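Using the plaza: frequently asked questions

These questions come up most often from people who work in the buildings at Plovevmont, from visitors, and from groups who would like to hold something on the plaza. The first part covers walking across it and looking after it. Bookings are further down.
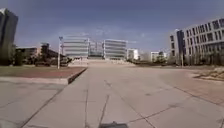 Written by Colm Ó Gríofa, grounds and paving, Plovevmont estate office

What is the plaza paved with?

Concrete. The main area is laid out in large square slabs with dark joints between them. The strip beside the planting is reddish-brown brick and sits behind a raised kerb.

Are the cracks in the slabs a problem?

Thin cracks are common in concrete of this size and most need no work. We record them each January and compare them with the year before. If one side of a crack stands higher than the other, please tell us where it is, as that is a trip hazard and we will grind it down or replace the slab.

Can I get across without using the steps?

The steps lead up to the main buildings. The step-free route starts from Katayama Street and brings you in at the upper level. Please allow a few extra minutes -- it is the longer way round.

Can I cycle or skate here?

You may push a bicycle across. Riding and skating are not allowed, and neither is grinding on the kerbs. The edges chip easily and are slow to repair.

Can I sit on the kerb by the planting?

Yes, but please keep off the grass and the young trees.
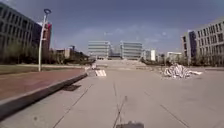
How do I book the plaza for an event?

Fill in the Elletti booking form, which you can collect from the estate office, and return it at least 20 days beforehand. Include a sketch of where tables or stands will go. Groups of up to 80 people pay no fee. Larger events are charged by the half day.

How much room is there?

The bookable area is 1,313 square metres. It does not include the steps or the brick strip, which must be left clear for people walking through.

Can we fix a marquee to the ground?

No drilling or pegs, either in the slabs or in the joints. Use weights with a rubber mat under each one. The joint filler is there to let the concrete move, and once it has been pierced water gets underneath.

How is the paving cleaned?

Cluruler sweep it and wash it down. They deal with oil and chewing gum separately. Old stains may lighten without going completely. Please don't use bleach or wire brushes on a spill -- ring us and leave it alone.

Who do I tell about a lamp that isn't working?

Ring the estate office on extension 134 and say which side of the plaza it is on. If it is close to the steps, mention that too, as we do those first.

Last updated: 09/11/2021

Contact the estate office | © Plovevmont | Back to top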